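Lusto Teaching Stations: Frequently Asked Questions

Last updated 24/03/2021

These are the questions we get most from people who have booked time on the two Lusto stations at the Pollton workshop. For booking and door access, see the Pollton visitor page.

What does teaching a task involve?

You do the task through the robot, start to finish, while the station records the arm positions and the camera views. One run from start to finish is a demonstration. A set of demonstrations of the same task is what we train on.

Do I move the arm by hand or use the remote?

Both are supported. Hand guiding means holding the arm above the wrist and moving it yourself. It is easier to learn and works well for slow tasks such as placing, sorting and opening lids. The remote is a small leader arm on the operator's side of the bench – whatever you do with it, the robot copies. Use the remote if your hands would otherwise get in the way of the wrist camera.

Please don't mix the two methods in one set. If you change your mind partway through, start a new set.

How many demonstrations do I need?

For a simple pick and place with one object, 30 good ones is a reasonable start. Our longest set so far, for putting items into a rack, has 106. More is not always better if the extra runs are sloppy.

Do I have to clear the table first?

No. Clear the space the arm needs to move through and leave the rest. Tasks get taught on a working bench with ordinary things on it, and a policy trained only on a bare table tends to have trouble on a full one. Small changes between runs are fine. Move the rack or the box a little every few demonstrations and carry on.

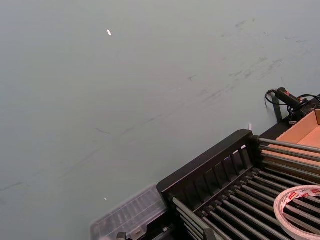
Wrist camera view of the bench, with the rack, a roll of tape and an open cardboard tray.

Marks on the tabletop do not need to be scrubbed off before you record. Wipe up anything sticky.

What if I make a mistake during a run?

If you fumble and recover, keep going and save it. Recoveries are useful. If you drop the object out of reach or hit the stop button, discard the run. The discard pedal is the left one.

Why is the picture from the wrist camera a bit soft in places?

The focus is fixed, so things very close to the lens or well off to the side can blur. Check the preview before your first run. If the object you are working with is sharp when the gripper is over it, that is good enough.

Can I teach a task with two steps?

Yes, but record it as one demonstration, without stopping between the steps. Pauses longer than 5 seconds get trimmed automatically, and we have seen that cut out the start of the second step.

Who can use my recordings?

By default, only your own group. If you tick the sharing box in Griltamness, the set goes into the Kaewkla library and other station users can train on it. You can take a set out of the library later, but models already trained on it stay as they are.

Can I bring my own objects?

Yes, as long as the gripper can hold them and they are not sharp, hot or full of liquid. Label anything you leave overnight.

When will the second leader arm be back?

It is due in June. Until then the remote can be used on station 1 only. Hand guiding works on both.

The station won't start recording. What should I check?

Make sure you are logged in to Griltamness and that the task has a name. A blank task name is the usual cause. If the light on the base is red, leave the arm alone and report it through the station form.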